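Ostap Sydorenko on keeping a small-town choir going

Ostap Sydorenko has led the Clerncombe community choir for 11 years. Before that he sang bass in it, and before that he taught geography in Donnelly. We talked after a January rehearsal, while the last few singers were putting on their coats.

He took the job when the previous director moved away. "They asked me because I could read music and I had a key to the hall," he says. There were 10 regular singers then. Now he expects 30 or more on a good night, and most of them have never had a lesson.

He doesn't hold auditions. New people stand next to someone experienced in the same section and pick it up by ear. "It takes a few months. Some people mouth the words until spring, and I let them."

The choir sings a mix of folk songs, hymns and a few show tunes. Sydorenko writes many of the arrangements himself, usually in three parts, as tenors are hard to find. He learned several of the Ukrainian songs from his grandmother and spells out the words by sound for everyone else.

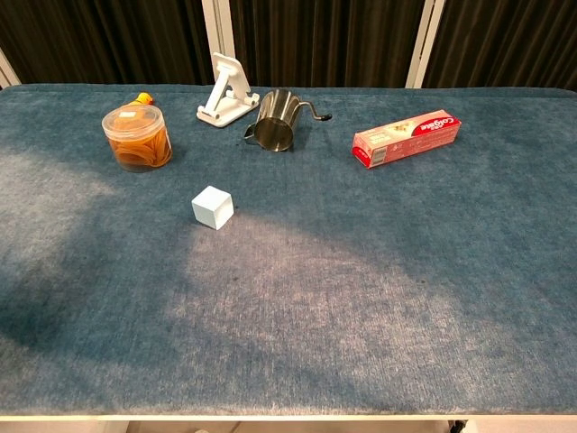
Money is a steady worry. Dues are $100 a year, and he would like to keep them there. Last year the winter concert brought in $1378, most of which went to rent and piano tuning. "The piano is older than me and it doesn't like the cold," he says. "We tune it in the fall and again before the spring concert."

He has turned down offers to enter competitions. The choir tried one in Skullau early on, and he remembers a long bus ride and a very quiet trip home. "We sang fine. We came in last. People enjoyed the lunch."

At 71, he has started letting two of the altos run the warm-ups – "they're stricter than I am" – and he plans to hand over one full concert next year. He will go back to the bass section for that one, if they have room for him.

Rehearsals start at seven. New singers can come to any of them.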